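Cullia Table Candy, README

Maintained by Guilan Tan and Iman Chraibi. Last edited 2020-01-18.

Cullia is a small collection about candy on a table: candy in tubs, in bowls, in mugs, and in the places candy goes when it leaves those. Kaiwen Qiu wanted to call it a confectionery corpus. He was outvoted.

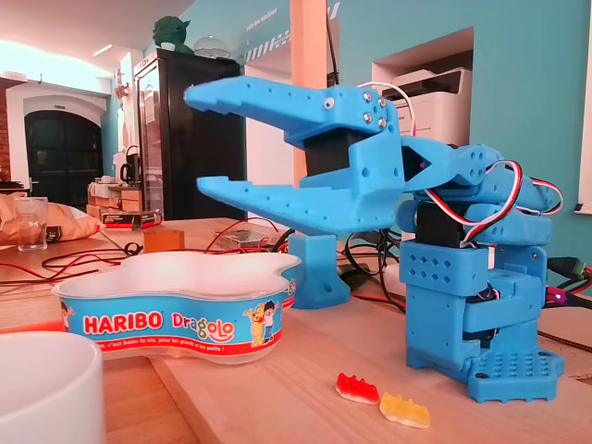
Vol. 2, No. 7

Gummies are filed by where they lie. Two bears on bare wood, one red and white, one yellow, go under "loose", and the tub beside them goes under "empty". Please don't file the tub under "gummies" on the strength of its label. Anqi Cao did this for all of March and we are still finding them.

Wrapped candy has its own folder, which holds up to 60 sessions. Flavors are not recorded. Guoqing Meng proposed recording them, by a method that would have used up the folder. 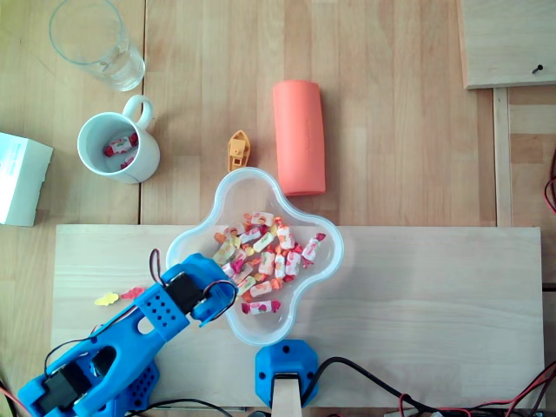 Containers gave us more arguments than candy did. Our first rule said a container is whatever was sold to hold food, and it lasted until someone used a cup. Now the rule is contents first, so the white mug with two wrapped candies in it counts the same as the clear bowl with the pile. A drinking glass with nothing in it is tableware. The toy boat is "other".

Corrections go to Iman. Bring your own snacks.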